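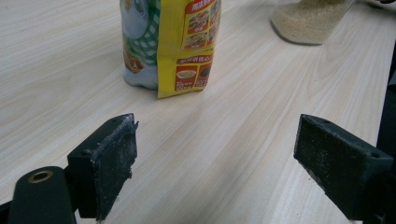 Grit-faced fingers on the hand-held gripper, with a bottle, a sauce packet and a jar on the test table.

Two grippers, one kitchen table

214 shares | 17 comments

The workshop at Zasthorpe has a long bench of arms and controllers, but much of what gets decided there is decided at a wooden table by the window. In January the team set out to choose a finger for its next kitchen arm. Two designs were left. One came from Zirmont and has soft, ribbed fingers moulded in a single piece. The other came from Lutonau, a smaller firm, and uses plain black blocks with a gritty pad on each inner face.

Both were tried by hand first. The fingers are fixed to a hand-held tool with a camera on it, and a person does the picking up. It is a quick way to learn whether a finger is any good before anyone spends a week fitting it to an arm and rewriting the grip settings. It also takes the arm's own faults out of the comparison.

The test was simple enough. Each set of fingers had to make 100 lifts from the table, hold the item in the air for three seconds and put it back down upright. The items came from an ordinary kitchen cupboard: plastic bottles, glass jars, flexible sauce packets. A lift was failed if the item slipped, fell over when it was put down, or had to be gripped a second time.

The soft fingers did well on jars. They wrap a little as they close, and a round jar sits in them without much fuss over where it is held. On packets they were poor. The ribs folded over at the tips and the packet slid out sideways, and 20 of their lifts failed, nearly all of them on packets.

The block fingers failed fewer packet lifts, and the pads get the credit. The surface is much like sandpaper and it bites on smooth film. A packet can be pinched by its top edge and it stays put. The cost is that the blocks do not bend at all, so a jar has to be met square on. Come in at an angle and one finger touches early and pushes the jar along the table.

Then there is wear. Grit picks up dust, and after plenty of use the pads show pale specks all over. The left pad has started to fray along its edges, with thin strands coming away. The team does not see this as a reason to drop the design — the blocks unscrew, and a spare pair can go on in a couple of minutes — but it does mean someone has to keep an eye on them. Nobody has yet worked out how many lifts a pad is good for on the arm, where the closing force is higher and steadier than a person's hand.

The camera caused more argument than the fingers. It looks out past them at the table, and the blocks take up a good part of the lower view. The Zirmont fingers are slimmer and hide less. For bottles standing further off it makes no difference. For something small and flat lying between the fingers it might, and a narrower block has been asked for.

The choice of controller was settled earlier. The arm will run on a Serrano unit, which the workshop already uses on its sorting line, and both grippers can be driven from it without a new cable.

For now the blocks are going on the arm. The soft fingers will be kept for a second round with jars only, once the ribbed tips have been recast in a stiffer mix. Lutonau is sending narrower blocks and two kinds of pad to go with them, one finer than the present one and one coarser.

17 comments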